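Kitchen arm back at work after cable job at Zekby

June 4, 2023

The toy kitchen cell at Zekby is running again. Two weeks off in May, longer than planned, mostly waiting on one cable and then on a mounting plate that came drilled wrong. Work restarted on Thursday morning with the short routine, block and pot, nothing fancy.

The fault had been creeping in since spring. Arm would go quiet at the wrist, gripper stuck half open, then everything fine again for an hour. Logs showed nothing useful. In the end it was found by hand, by holding the cable and bending it near the bracket until the gripper dropped out. A break inside the jacket, right where it flexes each time the wrist tips down over the stove.

Calimlim, the small Purnance repair shop that looks after the cell, swapped the cable and gave the new one more slack. Old one was pulled too tight. Screws on the bracket all out, cleaned, back in with fresh threadlock. Gripper fingers checked for play and left as they were.
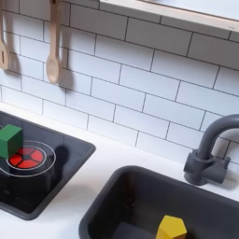 Next came the fixed points. The arm works from a handful of taught positions — sink, stove, pot, home — and all of them had drifted a little once the wrist was apart. Shop taught them again from scratch instead of nudging the old numbers. The sink ones took longest. It is deep with rounded corners, and a block that ends up tight in a corner is hard to get the fingers round, so the low positions were kept well clear of the walls.

The unit itself was not moved. Counter, tiles, tap and shelf stay put, and the base bolts were only checked for torque. One was loose. It has been marked with paint pen so anyone can see if it turns again.

First runs were done at 40 per cent speed with a hand on the stop button. There were 44 of them before the shop was happy to leave it alone. In 12 the arm halted itself, nearly all in the first hour, and nearly all down to a force limit that had gone back to the factory setting when the controller was unplugged. Nobody had written the old value down. It is written down now, on a card inside the controller door.

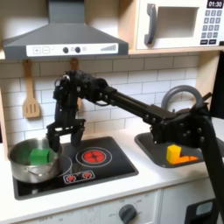 After that it was a matter of watching the cable. The bad moment is when the wrist comes down over the pot and the forearm is stretched out long, so that move was run over and over with the loop in view. It must not snag on the bracket and it must not rub on the hood. A bit of spiral wrap was added on the second day where it passes the joint. Cheap fix, could of been done at the start.

Hovell, who pay for the upkeep, have asked for a written check to go with the cell from now on. It is short. Cable loop hanging free, bracket screws tight, paint mark on the base bolt lined up, fingers closing square on a block. Done before the first run of the day and signed. A fuller look every 21 days, with the wrist cover off and the connector reseated, and the taught positions tested one by one at low speed. A spare cable now lives on site, allready made up to the right length.

Full speed is not allowed yet. The shop wants one clean fuller check first, then the limit comes off in steps. 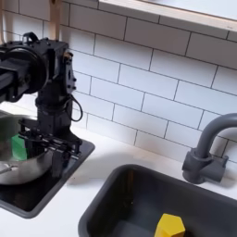 Purnance would have gone further, and said so when asked: the cable ought to be replaced on a fixed date whatever state it looks to be in, with the spare fitted and a new spare ordered the same day. Waiting for the gripper to drop out again is the dear way to do it. Hovell have the suggestion and a price for it. No decision so far.

Cell is open for bookings again from Tuesday, mornings only until the speed limit is lifted.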